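Zuvis Robotics Club
Minutes of the general meeting, 22nd June

Present: Alžběta Doležal (chair), Juraj Procházka, Bendik Haugland, Szu-yu Wu, Ernő Sárközi (minutes)
Apologies: none received

1. Previous minutes
Accepted with one correction. The spare gripper fingers were ordered by Szu-yu, not Bendik. Moved Juraj, seconded Szu-yu.

2. Kitchen task for the Skadum student challenge
Alžběta went through the revised rules. The bowl task now has two parts: separate a pair of nested metal bowls, then nest them again with the small one inside the large one. Each team gets 14 minutes at the table, including set-up. The arm may be restarted once without penalty. Bowls are supplied by the organisers on the day and the sizes won't be published beforehand.

Bendik asked whether a team member may steady the outer bowl by hand. Alžběta read out the rule and it says no contact once the clock has started. Juraj thought the wording left room for a rubber mat under the bowls. Alžběta to write to the organisers and ask.

3. Progress on the arm
Szu-yu reported that picking up the inner bowl by the rim is the main problem. When the fingers close at too steep an angle the bowl tips and drags the outer one along with it. She has been coming in from the side with the gripper tilted, and wants to keep going with that until the next meeting before anyone tries a different finger shape.

Juraj has logged 283 attempts since the start of term. He hasn't sorted them by cause of failure yet and asked for help. Ernő offered to do half. The log is on the club drive in the folder called Bradeo, which is the old project name and will stay as it is for now.

Reflections off the steel are still confusing the bowl detection. Bendik suggested training on more table surfaces and under dimmer light. Szu-yu said patterned tops were worth including as the club's own test bench is plain grey. Agreed that members will record on whatever tables they can get at, provided the runs are labelled with the place and the bowl sizes.

Discussion of cable routing. The loop at the gripper end needs enough slack for the wrist to turn fully. Bendik will try a longer cable and a clip further down the arm. Alžběta reminded everyone to check the loop by hand before powering up.

4. Budget
The club has $700 left for the year. Juraj asked for a second set of mixing bowls in different sizes and a replacement for the cracked joint cover. Approved. Travel to the final in December to be discussed once the date is confirmed.

5. New members
Ernő has 13 names from the sign-up sheet. Szu-yu will run the beginners' session and cover the stop button, the lifting rules and how to label a run. Beginners aren't to drive the arm without one of the present members beside them.

6. Other business
Bendik has the Šťastný toolkit at home and will bring it back. Alžběta asked that the hex keys be put back in order of size.

Actions
Alžběta: query to organisers about the mat
Juraj and Ernő: sort the attempt log
Szu-yu: side approach tests, beginners' session
Bendik: longer cable and clip, return toolkit

Meeting closed. Next meeting at the same time and place in a fortnight, and anyone with new runs should upload them before then.
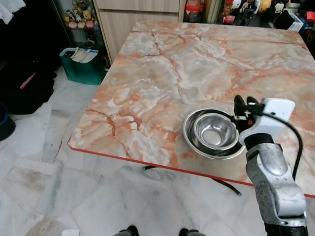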